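Moving abroad with two suitcases: a chat with Mihret Sisay

Caught Mihret Sisay on a Monday, between shifts, coffee going cold. She runs the newcomer desk at Zivico, the housing office on Kolář Street. Forty minutes, no more. Notes below, tidied a bit.

First thing people get wrong? "They pack for the weather and forget the paperwork." Birth certificate, school records, the lease from the last place. She wants originals, plus copies in a second bag. "I had a man who mailed his to himself. Took until May."

Her own move was 2 suitcases and a box of spices. The box got held at the airport. She got it back, minus the berbere, and is still mad about it.

And the small stuff. Chargers, mostly. "You land at eleven at night, phone on four percent, the address of your room is in the phone." So a plug adapter in the coat pocket, she says, never in the checked bag. Buy it before you fly, airport shops charge what they like.
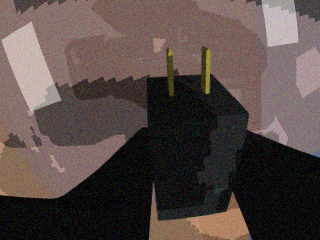

A plug adapter with two flat prongs.

Rent next. The desk tells people to have 765 ready before they arrive, which covers a first month in a shared place and a bit over. Deposits are seperate. 500 is normal on her list, and she won't send anybody to a landlord who wants it in cash with no receipt. "No receipt, no. I get up and leave. You should too."

Gebremedhin Gebreyes came through the desk last year, now sits at it two afternoons a week. He joined us halfway, eating. His advice is all about the first walk through. "Run the taps. Open every window. Look at the floor under the rug, becuase that's where they hide it." Hide what? "Everything. Burns, damp. My first room, a hole."

He paid for the hole when he moved out. 142, taken from the deposit. No pictures from day one, so no argument to make. Now he has people shoot each floor wall to wall, and the corners. 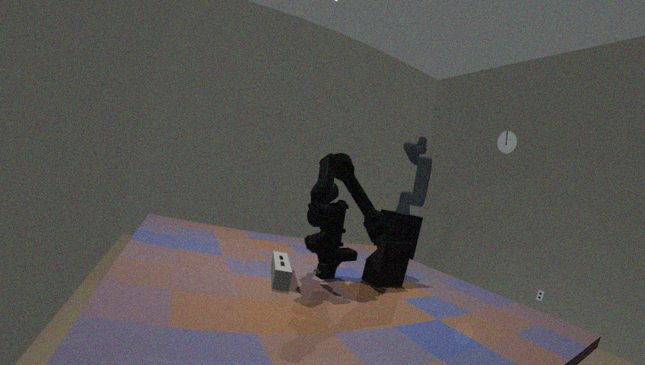

Tiled floor in muted orange, peach, pink, lavender and blue.

What about furniture? Mihret likes Dosteo for beds, Kostard for kitchen things. Gebreyes disagrees on the beds. They went back and forth on slats for a while, I stopped writing.

Loneliness came up late. She was quicker here, less jokey. "The second month is bad. First month you're busy, you're standing in lines." She tells people to pick one thing with a fixed time, a class, church, football, and go even when tired. Gebreyes picked a choir. Can't sing, he says. Still goes.

Would she do it again, the move? "Yes. With three suitcases."

Then her phone went and she was off down the hall. The desk opens at nine, bring your documents.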